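Incident and Fault Analysis: Incorrect Opening Width in a Hand-Held Gripper
Final Project Report, Robotics Practice II
Submitted by Dong-geon Shin
Project group: Miston

Summary

This report describes a fault in the opening-width measurement of the Miston hand-held gripper. The fault was present during the February recording period and was not noticed until recordings were replayed on the laboratory arm. During one replay the arm did not release a computer mouse at the end of the placement motion. It began its return path with the mouse still held and pulled the mouse against a fixture at the edge of the work surface. The operator pressed the stop button. There was no injury, and damage was limited to one finger bracket on the arm.

The cause was a set screw that had come loose on the magnet carrier of the width sensor. The recording software, Hetudby, accepted the resulting values without a warning. The report covers the task, the incident, the investigation, the repair and the changes made to the group's working procedure.

1. Background

The Miston gripper is carried by a person. Its camera records the view over the fingers, and a sensor in the handle records how far the fingers are open. A recording is later converted into a motion for the arm, which has fingers of the same shape. The arm has no other information about when to close or release. If the width value is wrong, the arm follows the wrong value.

The assignment required recordings made outside the laboratory, on furniture in ordinary use. The group was given access to a conference room in the Kang building. The objects already on the tables were left where they were, as the assignment asked for realistic surroundings.

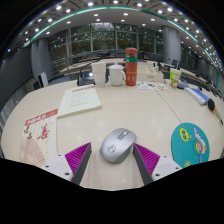 2. TASK AND EQUIPMENT

The task was to take a computer mouse from the bare tabletop, set it down on the round mouse pad, and withdraw the fingers. Each recording began with the fingers open. The operator then closed them on the sides of the mouse, moved it to the pad, opened the fingers and moved back. Operators were told to keep each motion slow and to pause before release.

The mouse was selected by the group for two reasons. It has a smooth, rounded shell, so the width at contact depends on how high the fingers take hold. It is also low, and the fingertips must come close to the table without pressing on it. Both properties make the task sensitive to small errors in the width value, although this was not the purpose of the choice at the time.

The gripper had the following configuration throughout the recording period:

Fingers: ribbed magenta pads with dark gray contact strips
Brackets: white plates, fastened with screws
Width sensor: magnetic, mounted on the shaft of the trigger linkage
Recorder: Jumness unit, carried in a shoulder bag
Software: Hetudby, default settings

A total of 398 recordings were made by a team of 4 students. Calibration was carried out once, before the first recording, by closing the fingers fully, opening them fully and storing the two values. The calibration was not repeated. The manual prepared by the previous year's group recommends a check after every battery change, but the recommendation appears in an appendix and had not been copied into the group's task sheet.

3. Description of the Incident

Replay took place in the laboratory during the afternoon. The first replays came from early recordings and were satisfactory. The arm closed on the mouse, moved it and released it on the pad. The operator then loaded a recording from the last part of the series.

In this replay the arm closed on the mouse earlier than expected and with more force than in the previous runs. It lifted the mouse and lowered it onto the pad. At the point where the fingers should have opened, they moved apart by a very small distance and stopped. The arm then began its return path. The mouse remained between the fingers, was drawn across the pad and struck the low metal fixture used to locate the work surface.

The operator had one hand on the stop button, as required by the laboratory rules, and pressed it immediately after contact. A second student was standing inside the marked area in order to reset the mouse pad for the following run. This was a breach of the rules. The student had not been touched by the arm, but the return path passed over the place where the student's hand had been resting shortly before the run. The group reported the event to the laboratory supervisor the same day, and all replay work was suspended. 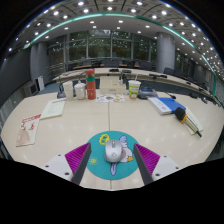 The first explanation considered was operator error during recording. If the person holding the gripper had not opened the fingers fully, the arm would have done the same. The video from the recording in question did not support this. The fingers were clearly open on both sides of the mouse after placement, while the width value stored for those frames was close to that of a firm grasp.

The second explanation considered was a delay between the video and the width data. The Jumness unit writes the two streams separately, and a mismatch had been reported in an earlier project. The group compared the streams by tapping the fingertips together and locating the contact in each. The width data lagged the video by 7 frames in the worst case. A lag of this length would make the arm release late, but it would still release. It could not account for a value that remained low after the fingers had opened.

4. Investigation

4.1 Review of recordings

The group reviewed the video of every recording and wrote down, for the moment of withdrawal, whether the fingers were open. The stored width for the same moment was then plotted in recording order. In the early recordings the open value was stable. It then fell in small steps. Between the steps it was constant, which suggested a part slipping on its shaft and not a gradual electrical change.

The steps did not coincide with battery changes or with a change of operator. Two of the larger steps followed pauses in which the gripper had been set down on a table. It was normal practice in the group to rest the tool on its trigger side, and this places a load on the linkage.
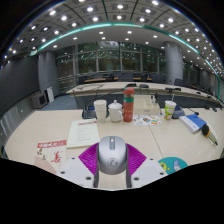
Figure 3. Gripper fingers at the near table, with the brochure to the left and the long curved table behind.

4.2 Inspection of the gripper

The handle was opened under supervision. The magnet carrier could be turned by hand on the shaft while the trigger was held still. The set screw was in place but not tight, and there was no thread-locking compound on it. A bright ring on the shaft showed where the screw had been sliding. The magnet, the sensor board and the cable were in good condition.

With the carrier deliberately turned, the group was able to reproduce the low open value. The fully closed value moved in the same direction and fell below the lower limit set at calibration. Hetudby replaces any value beyond a calibration limit with the limit itself. For this reason the closed end of the data looked normal in the plots and gave no indication of the fault.

4.3 Contributing factors

The loose screw was the direct cause. The group identified several conditions that allowed it to go unnoticed. Calibration was carried out only once. The preview in Hetudby shows the video but does not show the width unless a separate panel is opened, and no operator had opened it. Recordings were not sampled for replay until the whole series was complete. The replay program also had no check that the fingers of the arm had opened before the return path began.

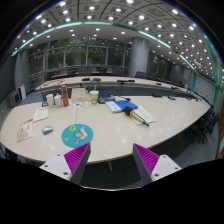 The last of these conditions is considered the most serious. A wrong value in a recording is a data problem until it is sent to a moving arm. The return path should not have depended on a single measurement made in another room, on another device, with no confirmation from the arm itself.

5. Corrective Actions

The set screw was replaced and secured with thread-locking compound. A flat was filed on the shaft so that the carrier cannot turn if the screw loosens again. The gripper is now placed in a foam holder between recordings.

The task sheet was revised. At the start of each session, after each battery change and at the end of each session, the operator closes and opens the fingers fully in front of the camera. The values are read aloud by one student and entered in the log by another. A session in which the first and last values disagree is set aside.

A short script was added after Hetudby has saved a file. It reports how often the width was replaced by a calibration limit. The threshold is still being adjusted, as a firm grasp on a very thin object can trigger it without any fault.

The replay program now pauses after every release command. If the measured opening of the arm's fingers is too small, the arm holds its position and waits for the operator. Entry to the marked area requires the arm to be disabled by key, and the key is carried by the person who enters.

6. Results after Repair

The group made 200 new recordings of the same task with the repaired gripper. The open value at withdrawal showed no steps over the full set. Recordings from this set were replayed at reduced speed under the supervisor's observation, and the mouse was released on the pad in each replay. On one occasion the new pause was triggered. The cause was a finger pad on the arm that had been fitted slightly out of line, and it was corrected before work continued.

The original series has been kept but marked as unsuitable for replay. A correction of the width values was attempted by shifting each section of data between steps. The open end could be recovered well. The closed end could not, as the values replaced by the limit are lost.

7. Remaining Work

The delay between the video and width data has been measured but not removed. It is small enough for slow placement tasks and should be corrected before faster motions are attempted. The bracket on the arm has been replaced with a spare, and a second spare should be ordered. The drawings for the modified shaft are stored with the Miston files and should be given to next year's group together with the revised task sheet.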